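Sarnham Home Forum » Bedrooms and Storage » Small things, hair things, bangles – how do you keep them?

Thread started 25th June. Page 1 of 1. 129 views 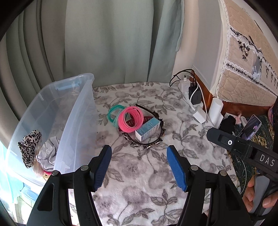
Post 1 – tealkettle

Hello everybody. I am sorting my accessories on the bed and I want to ask for advice before I put all of it back the same wrong way.

I have thin bangles in pink and in green, a dark red claw clip, a brown headband, small clips with shiny stones, and some small boxes which I keep for no good reason. There is one plastic bin for everything. It is a big bin, the kind for blankets, and in it the small things go to the bottom and I never see them again. In January I bought a second set of the same clips because I was sure the first set was lost. It was under the bangles.

My questions:
How do you keep thin bangles together without them tangling with the hair things?
Is one big bin wrong from the beginning, or do I only need something inside it?
Do stones on small clips get scratched if they lie with bangles?

My room is small and I have only one drawer free, and it is a shallow one. The shelf over the door is free also but I need a chair to reach it.

Thank you for any ideas. English is my third language so please tell me if something is not clear.

Post 2 – marrowfat_54

Everything is clear, do not worry.

The big bin is the problem in my opinion. Put your winter scarves in it and lift it up to that shelf. For the small things take the shallow drawer and divide it. I cut down cereal boxes for this and they last two years at least.

For bangles I use the cardboard tube from kitchen roll. Push the bangles on it, one colour, then the next colour. They stand in a row and you pull off what you need.

Post 3 – Lindenrow

I don't agree about the tube. I had one and the bangles at the inside end were never worn, because you must take off all the others first. Also a kitchen roll tube is too narrow for most bangles, so they hang down on it and slide off when you lift it.

Tie each colour with a soft ribbon and make a bow, then lay the bundle flat. You can take the whole colour out at once, and that is how most people wear the thin ones anyway.

Post 4 – marrowfat_54

Mine do not slide off. I put a sock on the tube first, it makes it thicker. But the ribbon is also fine if you have patience for bows in the morning. I have not.

Post 5 – quietpantry

About the headband: please don't put it in a bin with heavy things on top. Mine opened too wide after one summer under a hairdryer and now it falls off when I look down. I keep headbands around a jar. A big jar, 500 ml or more, with cotton wool inside, and the headbands go around the outside. The jar stands on the window sill and it looks nice too.

The small clips I fasten on a piece of ribbon which hangs from a nail. Then you see all of them.

Post 6 – tealkettle

Thank you, this is already very helpful.

@quietpantry, I like the jar. At the moment I sometimes put the small clips on the headband itself so that they stay together. Is this bad for it?

Post 7 – quietpantry

If it is a hard smooth headband I think it is fine for a short time. If it is covered with cloth, the teeth will pull threads. I would not leave them there for months.

Post 8 – Lindenrow

For the stones: yes, they can get scratched, but more often they fall out. The glue gets dry and then one knock is enough. I keep anything with stones in its own small box with a bit of kitchen paper. So you can be glad that you kept your boxes.

I would be strict with the rest of the boxes, though. Keep the ones you use today and put the others in the paper recycling. I kept them for years "for gifts" and I did not once give a gift in them.

Post 9 – oboe1096

I want to say something in favour of the big bin.

I have a shallow drawer with dividers, the Famis ones, and it is very tidy and I never put things back in it. In the evening I am tired. I take off the clip, the bangles, everything, and a divided drawer asks me to think about where each thing lives. A bin doesn't ask. So now I have an open bowl by the bed for every evening, and I empty it into the drawer when it is full. In my experience the bowl is more important than the drawer.

So if your bin is near the bed, and you drop things in it, it is already doing half of the work. Perhaps it is only too deep.

Post 10 – marrowfat_54

A blanket bin is not a bowl! You said yourself that it must be emptied. How do you empty a bin of that size every week? It will be full of bangles by next year.

Post 11 – oboe1096

I said the bin is too deep. A smaller one, then. I don't see where we disagree.

Post 12 – hemandhook

You can also make the bin less deep. I bought two low baskets in Tratia (the shop near the bus station, if somebody is local) and they hang on the rim of my bin. Scarves and bags underneath, small things in the baskets on top. Measure the rim before you buy. Mine is thick and rounded, and the first baskets I took home had hooks that were too small, so I had to carry them back.

One more idea for the bangles, if they are plastic or glass: keep them away from the radiator and the sunny window. I had light green ones which went yellow on the side of the sun. For the same reason I am not sure about the jar on the window sill, but for a dark headband maybe it makes no difference.

Post 13 – quietpantry

Mine has stood there for a long time and I see no change. But it is a north window, so perhaps I should have said this.

Post 14 – tealkettle

I have read everything twice. This is my plan:

The bin goes to the shelf over the door with scarves in it.
The drawer gets cut boxes, as marrowfat_54 says.
Bangles with ribbon, one bundle pink and one bundle green. I tried the tube with the sock already, sorry, the sock was too thick and my bangles are narrow.
Headband on a jar, but on the wardrobe side and not in the window.
Small clips with stones in one of the little boxes.
A bowl by the bed for the evening.

The claw clip I don't know yet. It is too high for the drawer and when I close it something always catches on the teeth.

Post 15 – Lindenrow

Clip it on the edge of the bowl. Or on the curtain, if you don't mind how it looks.

Post 16 – marrowfat_54

Take a thinner sock.

I also have a question, if it is allowed in this thread. My sister has the Mạc hanging organiser with the clear pockets, and she says the pockets tear at the top after some months. Has somebody here used it for bangles and not only for socks? I would hang it inside the wardrobe door.

Post 17 – hemandhook

I have a similar one from the market. It tore where the hook goes through, and the pockets were fine. I put strong tape on both sides of the hole and it holds since the winter. For bangles I would use only the lower pockets. When they are in the top ones they knock on the door each time you open it, and early in the morning it is quite loud.

Post 18 – tealkettle

Of course it is allowed. I would like to know this too, my wardrobe door is completely free.

The drawer is half done. I need more cereal boxes – we have only one at home and it is still full.

Reply to this thread | Back to Bedrooms and Storage | Report a post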